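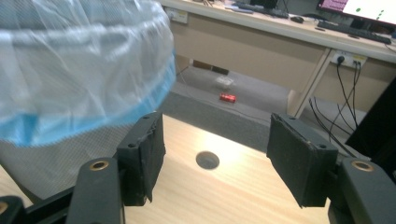
文/Anwara Wanigasekara 发布日期:2022年3月6日

Drenness 插画工作室新闻稿:“厨房角落”系列明信片开放预订,附赠可下载手机壁纸

大家好,我是 Anwara,Drenness 的插画作者,平时工作室的邮件也是我回,所以这篇新闻稿干脆也由我来写啦(之前请人写过一版,读起来像在卖冰箱,我自己都不好意思发出去)。

先说正事:我们的新系列明信片“厨房角落”从今天起接受预订!一套20张,全部是水彩手绘,画的都是做饭时会从手边溜过去的小东西:剥了一半的蒜、切开的柠檬、泡在碗里的木耳、豌豆荚、洋蓟,还有一颗发了芽的土豆。那颗土豆我画了三遍,第一遍太像石头,第二遍太像河马,第三遍总算像它自己了,芽尖上那一点紫色我特别得意。

这个系列是从去年10月开始画的。当时我搬到 Mindville,新住处的厨房窗户朝北,早上的光又冷又匀,随便把一根胡萝卜搁在窗台上都好看。我本来只想画几张练手,后来画着画着本子就满了,又买了一本。Harvey Gauthier 来我这儿喝茶,翻完两本之后说:“你把这些关在抽屉里,我可不答应。”Harvey 是我们的排版设计师,明信片背面的小线条、邮票框和那个小小的茶壶图案都是他画的,字也是他一个一个调的。

纸张这次换了。以前那款纸太光滑,好几位朋友写信来说钢笔写上去会晕开,寄到的时候收件人的名字都糊了(对不起!)。新用的是 Kemppainen 纸坊的棉浆纸,摸上去有一点点毛,钢笔、铅笔、圆珠笔我都试过,连我那支漏墨的老钢笔也没出事。颜色印在上面会比屏幕上稍微暗一点,我自己很喜欢,比较接近原画。如果您偏爱特别鲜艳的效果,可以先看看我们网站上的实物照片再决定。 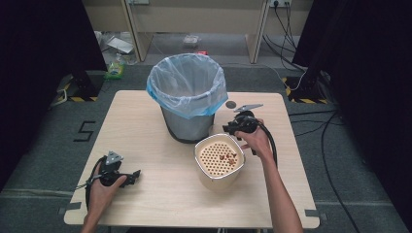
印刷这边,第一批一共626套,每套装在一个牛皮纸信封里,信封口用棉线绕一圈。打样的时候我和 Harvey 为了底色吵了好几天,他要白的,我要米色的。我想要的那种米色很难讲清楚,要带一点奶油味道,就像桌上那个圆角方盒子,配着灰白色的带孔盖子,看着安安静静的,放什么颜色在旁边都不抢。旁边垃圾桶上套的那种半透明浅蓝色袋子,我倒是也偷偷记下来了,调淡一些,用在了“泡木耳”那张的碗边上。最后 Harvey 让步了,条件是信封内侧的印花归他决定,所以您拆开以后会看到满满一片小豌豆,那是他的主意,我不得不承认很可爱。

然后是免费的部分!从今天起,网站的下载页上有3款手机壁纸,分别是柠檬、洋蓟和那颗土豆。每款都有带日历和不带日历的两个版本,不用注册,也不用留邮箱,点一下就能存。自己用、发给朋友都行,只请不要拿去印在东西上卖。要是您的手机屏幕比较特别,图案被时钟挡住了,写信告诉我型号,我抽空再裁一版。

预订的方法和以前一样:在网站上选好套数,填好地址就可以了。一次订两套以上的朋友,我会在包裹里多放一张没有收进系列的小卡片,画的是一把用旧了的木勺。想要在信封上写一句话的,请在备注里写清楚,字数别太多,我的字写长了会往右上角跑。包裹按下单的先后寄出,寄出后会有邮件通知。

另外,Tindero 书店也会摆一部分,就在进门右手边放文具的那个架子上。店里可以单张买,不必整套带走,适合只想要一张洋蓟的人(我知道有这样的人,你们给我写过信)。原画也会挂几幅在店里的楼梯旁边,画都很小,得凑近了看。我会找个下午带着颜料过去,现场画几张小的,想学怎么画柠檬皮上那些小坑的,欢迎拉把椅子坐下来一起画。时间定好后会贴在网站首页。

还有一件事想问问大家:下一个系列我在“香草”和“面包”之间拿不定主意。香草好画,面包好吃。请来信投个票,如果有自家窗台上的香草照片,也请一起寄来,我可以照着画。

关于 Drenness:
Drenness 是一间设在 Mindville 的小型插画工作室,制作明信片、日历、笔记本和可下载的壁纸,题材大多来自厨房、窗台和菜市场。

媒体朋友如需高清图片、样品或采访,请通过网站的联系页面写信给我,标题里注明“媒体”两个字就好。版式和字体方面的问题请写“Harvey 收”,他回信比我快。

Anwara Wanigasekara
Drenness 插画工作室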